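Chapter 3
Who Tells the Story? Narrators in Fiction for Younger Readers

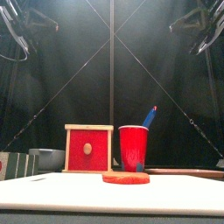 Figure 3.1 A dark backdrop, brightly lit in the centre.

3.1 Before you start

Chapter 2 looked at how a plot is put together. In this chapter we turn to the voice that carries the plot to the reader. You will need copies of the two novels listed below, and it will help if you have read at least the first 20 pages of each.

Suha Ghanem, The Ferry at Ekeck
Octavio Mamani, Omier and the Salt Road

Both are written for readers of nine to twelve. Both have a child as the main character and a missing person at the centre of the plot. They differ in who is speaking, and for that reason they make a useful pair. Page numbers in this chapter refer to the Wilusico school editions. If you have another edition, use the chapter numbers given in brackets.

3.2 Author and narrator

The author is the person who wrote the book. The narrator is the voice that tells the story. Students often run the two together, mostly when the book is written in the first person, and it is worth getting out of the habit early. When the narrator of The Ferry at Ekeck says that all grown-ups lie about money, we have learned something about Nadia, who is eleven and has just found her uncle's unpaid bills. We have not learned what Suha Ghanem thinks about grown-ups or money.

In your written work, use the author's name for choices made in the writing ("Ghanem holds back the letter until chapter nine") and the narrator's name for things said in the telling ("Nadia says that she never liked the ferryman"). Where the narrator has no name, write "the narrator".

3.3 First person

A first-person narrator speaks as "I" and takes some part in the events. Nadia tells the whole of Ghanem's novel in this way. The opening is short:

"I was on the top step when they came to ask about my uncle. I told them he was asleep. He had been gone since Thursday week, but I had left his boots by the door and I thought they would do."

We find out quickly that there is an uncle, that he is missing, and that Nadia is willing to lie to cover for him. We also find out something she does not mean to tell us. She believes a pair of boots will fool the visitors, and an adult reader will doubt it. A younger reader may doubt it too, or may be as sure as she is. Ghanem leaves room for both.

The limits of this kind of narrator are plain enough. Nadia can only tell us what she saw, heard, read or guessed. When the harbour master meets the ferryman behind the ice store (chapter 6), we get half the conversation, as she is under a tarpaulin and the wind is blowing the wrong way. A good deal of the mystery depends on the missing half. If you are asked how Ghanem builds suspense, this chapter is a sensible place to begin.

A first-person narrator may be telling the story as it happens or looking back on it. Nadia is looking back, though we are not told from how far. There are small signs - she says "in those days" on page 14 and again near the end - and you should mark any others you find.

3.4 Third person

A third-person narrator stands outside the story and calls the characters "he", "she" or "they". Within this there is a wide range. Some narrators know everything, including what is happening in places the main character never goes. Others stay close to one person and tell us only what that person could know. The first kind is usually called omniscient and the second limited.

Mamani's narrator is harder to place. For most of Omier and the Salt Road the telling stays close to Omier, a boy of ten who travels with his aunt's mule train. Then, at the start of chapter 5, it leaves him asleep and goes down the valley to the customs house, where a clerk is writing a report. Omier never meets the clerk and never hears of the report. The reader carries this knowledge through the rest of the book and he does not.

Critics have disagreed over whether the change works. Tomomi Hoshino, in the essay reprinted at the end of this chapter, finds it clumsy and thinks the book would be stronger without the customs house. Marwan Nseir takes the other side and argues that the danger to the mule train would mean very little if we had not seen the clerk at his desk. Read the chapter for yourself before you read either of them.

3.5 Terms used in this chapter

Narrator: the voice that tells the story.
First person: narration by a character who says "I".
Omniscient: knowing the thoughts and actions of all the characters.
Limited: keeping to what one character could know.
Unreliable: used of a narrator whose account we have reason to doubt.

The last of these is dealt with in section 3.8, along with Selamawit Moges's short story "The Lodger from Abu Hammour".

3.6 First exercises

1. Rewrite the opening of The Ferry at Ekeck, as quoted in section 3.3, in the third person. Keep to the same facts. Which words did you have to change besides "I" and "my"?

2. Find a place in Omier and the Salt Road where the narrator tells us something about Omier that he would not have said about himself. Copy out the sentence and write a short paragraph on it.

3. Choose any children's novel you have read outside this course. Say what kind of narrator it has and give two short quotations in support. Keep your notes, as you will need them again in section 3.9.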